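Wicker tray basket

A wicker tray basket is a shallow, usually rectangular basket with low sides, made for holding small things on a table, shelf or desk. It is one of the most useful pieces of household basketry ever devised, at home with bread rolls, keys, letters, sewing things or a child's building blocks. Wicker is the name of the technique and not of a plant: willow, rattan, rush and paper cord can all be used.

Construction

Work begins with the base, which is woven flat. The upright stakes are then bent up and the sides built around them. Many makers lean the stakes outwards as they go, giving a flared wall – a lovely feature, as it makes the contents easy to reach and lets empty baskets stack neatly. The rim is worked last and takes most of the strain. Corners are nearly always rounded, for few natural strands will take a sharp fold without cracking.

Colour comes from the material and how it is treated. Buff willow, boiled before it is stripped, turns a warm tan, while strands with the bark left on stay darker. 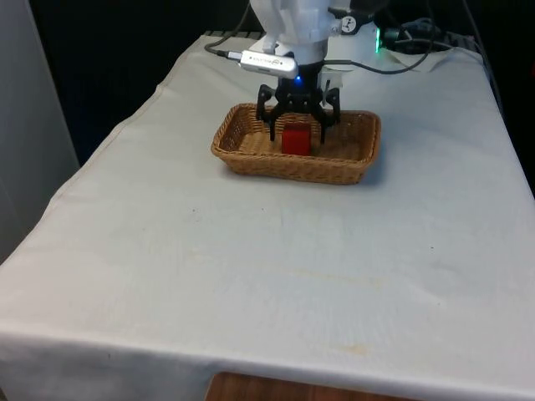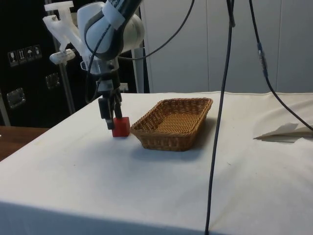
Shallow rectangular baskets, each with a small red block.

Can a wicker basket be washed?
A quick wipe with a damp cloth and a little mild soap is fine for most baskets, but they should not be left to soak. Dry them in moving air, well away from radiators.

Regional types

The Wekstead tray, from the market town of the same name, has a tight weave and a plain rim, and was sold in sets of eight that fitted one inside another. The Clernia pattern is deeper, with a band of darker strands below the rim. A splendid collection of both is kept at the Echeverría basket museum, whose catalogue lists 3922 pieces, 571 of them trays.

Use with children

Low baskets are much loved in nurseries. Small hands can reach in from any side, and dropping blocks in and lifting them out again is a game with remarkable staying power.

See also: Basket weaving; Cekosness willow beds; Rattan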